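Password manager after the breach letter — stay or go?

teapot_kim
Right, so I got The Letter. Some of you will have had it too, the one from Lema (the parcel people) saying that "a limited amount of customer information" had been got at. Limited in my case means name, address, phone number, email and the last four digits of the card. And the password, which they say was scrambled, but I'd used the same one on three other shops because I signed up years ago and was an idiot.

So I spent last night changing things. I've been using Prurkuder to keep my passwords since November and it told me I had 69 logins sharing some version of the same word. Sixty-nine! I got through a good chunk of them before my eyes went. Got the nice cloth out and the cups and made an evening of it — might as well. 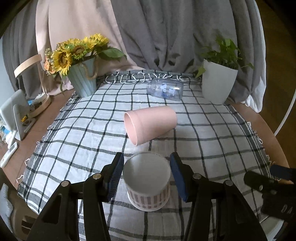

The little pink and brown one, my favourite of the set.

Question is this. Prurkuder want me to move up to the paid plan to keep the breach alerts. Is it worth it, or should I go over to Bomska like my brother-in-law keeps saying? I'm not technical. I just want to stop lying awake.

Kimutai Lukumay (yes that's my real name, I know, I know)

dullmatt80
First thing, take your real name off the post. You've just told us which company lost your details and when you last changed your passwords.

Second, don't pay for alerts. You can get told about breaches for nothing in plenty of places. The paid plan is mostly the same thing with a badge on it.

teapot_kim
Fair point about the name but the edit button's gone grey. Oh well.

gusset
I disagree with Matt on the alerts. I paid for them and got a warning four days before my bank noticed anything. Someone had tried a purchase of 600 on a card I hardly use, at a shop I'd never heard of, and because I already knew the number was floating about I'd frozen it. The free checks only told me the following month. Might be luck, but I'm keeping mine.

dullmatt80
Four days' warning from a password app about a card number? Was the card saved in it?

gusset
Yes, card and all. I know some people don't like doing that.

dullmatt80
I'm one of them.

Peninah Kirui
Another real name for you, Matt, sorry! I used to work on the phones for a card company so I'll say what I used to say all day. The last four digits on their own won't buy anything. What they're good for is the phone call afterwards. Somebody rings, they know your name, your street and the last four, and they sound lovely. They say there's been a payment you didn't make and would you just read out the code that's been texted to you. Please don't read out the code. Put the phone down and ring the number on the back of the card, from a different phone if you've got one.

I'd worry about that far more than about which app you pick.

teapot_kim
Peninah, I've had a call!! Yesterday, half past four, a man asking for me by my full name. I said I was busy and he said he'd ring back. I thought it was the boiler people.

Peninah Kirui
Could still be the boiler people. But don't give him anything till you've checked.

ovenglove
I moved from Prurkuder to Bomska in the spring, so to answer the question you asked: it was a faff. The export brought over 3,124 entries because it had kept every old version of everything, and I was deleting duplicates for a week. Bomska is nicer on the phone, though, and it fills in forms properly. If you do go, clean up before you move and delete the export file afterwards, it's got all your passwords sitting there in plain writing.

gusset
And empty the bin too. Mine sat in the downloads folder till the summer.

teapot_kim
Second night at it. Emails done, bank done, all the shops done except two that won't let me in. Turned on the codes thing wherever it was offered. I've decided to stay put on the free plan for now and look at Bomska when I've got the strength (sorry gusset). The man hasn't rung back.

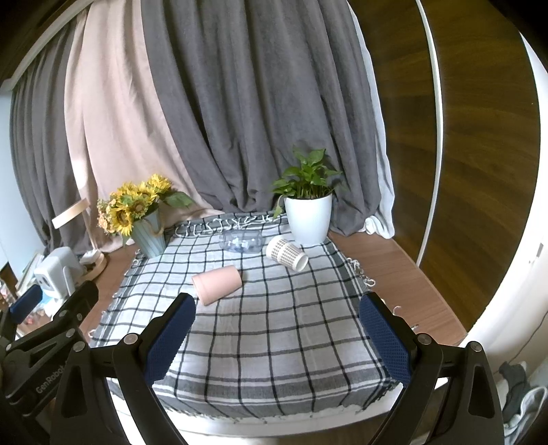
Cups down, passwords up.

dullmatt80
Good work. Now do the email recovery address as well, everyone forgets that one and it's usually some ancient account you can't get into.

teapot_kim
Oh for heaven's sake. It is.

ovenglove
Ha. Mine was my old work one. Took three phone calls and a form.

Peninah Kirui
Do that one before the two shops, Kim. And tell us if he rings.

Recent threads
Ovov app asking for my card again after update
Text about an unpaid parcel fee, is it real?
Where do you keep your backup codes?
Bomska family plan, can I see my son's passwords?
Bank says I authorised it, I didn't
Lema letter: anyone else had a second one?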